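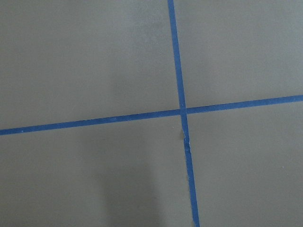 읽는 시간 3분

브리투스(Britus) 작업대 구매 후기 올려요. 로봇 팔 말고 그 밑에 까는 작업대요 ㅎㅎ 팔 후기는 넘쳐나는데 받침 후기는 진짜 없더라고요. 저도 예산 짤 때 이 항목을 거의 공짜로 잡아놨다가 한 번 크게 데었습니다.

작년에 저희 작업실에서 잡은 첫 예산표를 보면 팔, 그리퍼, 손목 카메라, 컨트롤러까지는 꼼꼼한데 '테이블 및 기타'가 달랑 한 줄이에요. 창고에 있던 책상을 쓰면 되겠지 했던 거죠. 근데 팔이 빨리 움직일 때마다 책상이 같이 흔들려서 위치를 맞춰놔도 다음 날이면 또 어긋나고... 결국 7월에 제대로 된 걸 사기로 했어요.

후보는 세 개였습니다. 스키멜(Skimell)은 튼튼한데 상판만 따로 교체가 안 되고, 놈덴(Nomden)은 제일 싼데 다리 높이 조절이 옵션이라 이것저것 넣으면 가격이 비슷해져요. 브리투스는 본체가 739달러, 무게가 47kg. 혼자 옮길 생각은 하지 마세요! 저는 라미시(Lamisi Quansah) 씨랑 둘이 들었는데도 다음 날까지 허리가 뻐근했어요.

제일 마음에 드는 건 무광 회색 상판이에요. 예전 책상은 흰색 유광이라 조명이 비쳐서 카메라 화면이 하얗게 날아갔거든요. 지금은 번쩍이는 데가 없어서 노출 만지는 시간이 확 줄었어요. 그림자는 그래도 져요. 부드럽게 퍼지는 정도이긴 한데, 조명을 하나만 쓰실 분은 보조등 값도 예산에 넣어두시는 게 좋아요.

아쉬운 점은 상판에 기준선이 하나도 없다는 거. 이 가격이면 눈금 정도는 새겨줄 만하지 않나요? 그래서 저희는 파란 마스킹 테이프를 십자로 붙여서 기준을 잡아요. 회색 위에 파랑이라 눈에는 아주 잘 띄는데, 교차점 바로 아래가 벌써 너덜너덜하게 일어나서 허연 속이 보여요 ㅠㅠ 대충 위치만 볼 때는 괜찮지만 정밀하게 맞추실 거면 테이프로 버티지 마시고 각인 상판이나 교정판을 처음부터 견적에 넣으세요. 테이프는 소모품으로 따로 잡으시고요.

참고로 저희가 다시 짠 예산은 작업대, 보조등, 소모품까지 합쳐서 1000달러예요. 처음에 적었던 '기타' 금액을 생각하면 좀 웃기죠. 대신 팔은 한 등급 낮췄는데 아직 후회는 없어요. 이사쿠(Issahaku) 쪽 견적도 받아봤지만 배송비가 별도라 비교하다가 포기했습니다. 견적 받으실 땐 배송이랑 설치 포함인지부터 꼭 물어보세요.

별점은 다섯 개 만점에 네 개. 기준선만 있었어도 다섯 개 줬을 거예요. 각인 상판 써보신 분 계시면 댓글로 가격 좀 알려주세요, 다음 분기 예산에 올려보려고요!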